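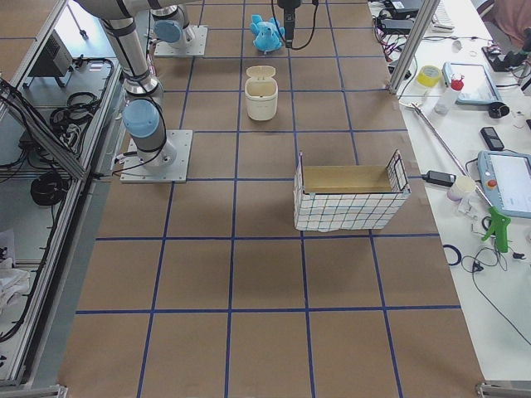

Progress report to the Undberg fund: the Barstead tidying table
2026-08-03

What we've done so far

The big table is papered and taped! Brown kraft paper covers the work surface, and dark blue tape divides it into a grid of squares, so an object's place can be written down as a row and a column. We spent 70 dollars of the grant on paper and tape, which leaves 386 for the rest of the year.

The first set of things to put away is small on purpose: a light blue plush toy, a cream bin with a hinged lid and an open cardboard box wrapped in white paper with a dark grid print. The bin is my favorite (a lid makes even a simple tidying task a lot more interesting). We've written 10 layouts for the set, and I'm really pleased with how different they feel from one another.

What's next

We'd like to add two more containers, one of them much shallower, and try the layouts again at Trarnar in October. The paper will need replacing before then, and the tape lines with it. I'll send the layout sheets along with the next report.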